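Erov Two-Arm Bench Cell
Set-up Guide, Section 3: Planning and budget before you order

3.1 Who should read this section

Read this section before you send the purchase form. It is for the person who holds the budget and for the person who will look after the bench later. If these are two people, please read it together. Most of the late costs at our Gundthorpe site came from items that one person thought the other had already ordered.

3.2 Measure and choose the table

1. Choose the table first and the arms second. Both bases are fixed at the same long edge, so this edge must be straight and strong enough for clamps.
2. Measure the full reach of each arm from its base, with the gripper open. Draw both reaches on paper, at scale. The part where they overlap is your real working area.
3. Leave a strip at the far side for the objects which are waiting their turn. New buyers forget this strip and then they order a second table in March, when the money is finished.
4. Check the colour and the finish of the top. A matt surface in a plain light colour is easier for the overhead camera than a glossy one.

Note: A used table is acceptable. At Iltgate the top was 1467 mm long and came from a closed classroom, and it cost us only the transport.

3.3 Decide the task before the gripper

5. Write down the objects you want to handle, including the soft ones. A pencil case with a zipper asks much more from a gripper than a wooden block does.
6. For each object, write if one arm is enough or if one arm must hold while the other works. If every object needs one arm only, stop here and ask for the price of the single-arm cell.

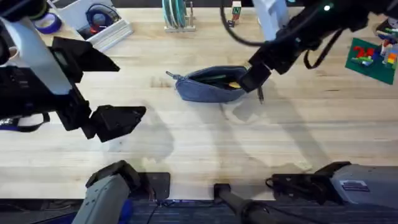 Ayana Hadgu
Equipment Planning, Erov

7. Order the fingers by the smallest thing you must pick, for example a pen. Wide flat fingers are good for general work, but they can be clumsy inside a narrow opening.
8. Put one spare set of fingers for each arm in the first order. When they are ordered alone later, the freight can be more than the fingers.

3.4 Lines that are often missing in the budget

Please copy these into your own sheet and put a price beside each one, even if the price is zero.

Clamps and mounting plates, for both arms
Cable ties, straps and sleeves
Power board with its own switch
Emergency stop, within reach of the operator's chair
Camera and camera bracket
Practice objects and a box to store them
Operator training, 2 days
Yearly service visit

CAUTION: Do not save money on cable management. A cable which hangs near the wrist can catch on an object or on the other arm. Plan the cable path for the full movement of the arm and not only for the rest position.

CAUTION: Keep the controller cables away from the place where people walk. If the floor has carpet, a normal cable cover may slide. Ask your supplier for the type with a gripping base.

3.5 Delivery and payment

The arms and the controllers are shipped by Abdella in separate cartons and they may arrive on different days. Delivery takes about seven weeks from the signed order. Do not book the installer until all cartons are in the building and you have checked them against the packing list.

Prices in the attached sheet were confirmed on 11/16/22. For a newer sheet, or for a quote in Canadian dollars, write to Noreen Siddiqui in the orders office. Questions about the table drawing go to Fuad Moges.

Continue to Section 4, Unpacking and fixing the bases.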